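About Skellivach

Skellivach is a night school for people who want to learn bookkeeping and have run out of ways to avoid it. We opened in Clisbridge above a shoe repair shop, moved across the street when the shop wanted its ceiling back, and have stayed put ever since. Our first class had 67 names on the sign-up sheet and chairs for 40. By the second week we had plenty of chairs.

We teach the plain stuff: ledgers, invoices, payroll, sales tax, and what to do with a shoebox of receipts in May, when it should have been dealt with in March. Classes start at 6:30 p.m. and finish at nine, or whenever the trial balance does.

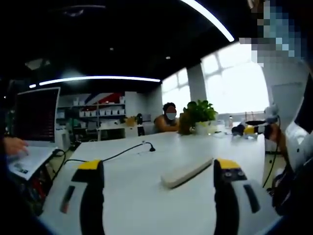 Most of our students run small businesses or are married to one. They arrive knowing how to bake, plumb or cut hair, and they leave knowing what it costs them – a mixed blessing for the first month or so. The practice books we use belong to Nakpan, a made-up hardware store that has been losing money since our very first lesson. Its missing $2,498 is the subject of the final assignment. Please don't post the answer online again.

The advanced course is called Liketti, after a filing cabinet we were fond of. It covers budgets, loans and talking to the bank without apologizing. You can join at the start of any term, and you'll need a calculator and your own pencils – we've stopped lending ours.

Last updated: May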